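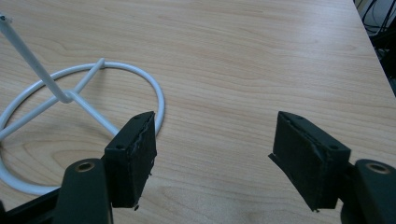

Minutes, shared kitchen and tables meeting, Govarmont building

Thursday, May 21, 2020

In the room: Birthe Hjaltested (chair), Finn Stöcker, Ida Reuter, Lungile Oosthuizen
Apologies: Lieselotte Janssen
Minutes: Ida Reuter

1. Minutes of the last meeting

Agreed, with one correction. In February Finn said the tabletop oil "might" last a year. The minutes had "will". He would like it known he never promised that.

2. The white wire stand

Birthe put forward keeping the stand on the wooden table for good. It has a round base that sits flat on the wood and an upright rod, and she thinks it would do for paper towels, or mugs if somebody found the right hooks.

Lungile asked what it is for at present. Birthe said it came with the Wastance order and the leaflet only calls it a "table organiser". Lungile said that could be anything. She asked whether we had been charged for it. Finn looked it up: 6 euros, on its own line, so yes.

Finn does not believe three thin legs meeting in the middle will hold a full roll when somebody pulls at it with one hand. Birthe said the ring is wide enough. Finn said a wide ring that slides is still a ring that slides. He would want felt under it before it stays on that table for a month, and he doubts the white coating is as tough as the leaflet claims.

Ida asked if it could go on the windowsill. The sill is too narrow.

Decision: stays on trial until the next meeting. Felt to go on first. If it has fallen over by then it goes back to Wastance.
Action: Finn (felt), Birthe (find the receipt)

3. The tabletop

The wood still has a slight sheen and the grain shows well. Birthe takes this as proof that the oil was worth buying. Lungile does not, and pointed out that it shone before we oiled it. There was no untreated patch left to compare, so the point could not be settled.

Lieselotte had sent a note asking for a second coat from Grube at 57 euros a tin. Finn asked what was wrong with the half tin in the cupboard. Nobody present knew. The note also says a tin covers "a large table", with no size given.

Decision: no second coat. Use up what we have.
Action: Lungile to ask Lieselotte why she wants the dearer one

4. Cables beside the table

Black cables are looped over one another past the edge of the table. Ida has asked for these to be tidied before. Finn said a tidy lasts a week. Ida said a week would be an improvement.

Grukuvo have quoted 131 euros for a cable tray, fitting not included. Lungile thought this a lot for a bent piece of metal and wanted to know what fitting would come to. The quote does not say. Birthe suggested ties and labels first.

Decision: ties and labels. Quote not accepted.
Action: Ida

5. Any other business

Birthe raised replacing the table altogether. Finn asked for a figure. She said around 1,000 euros. Not discussed further.

Next meeting: to be fixed when Lieselotte is back.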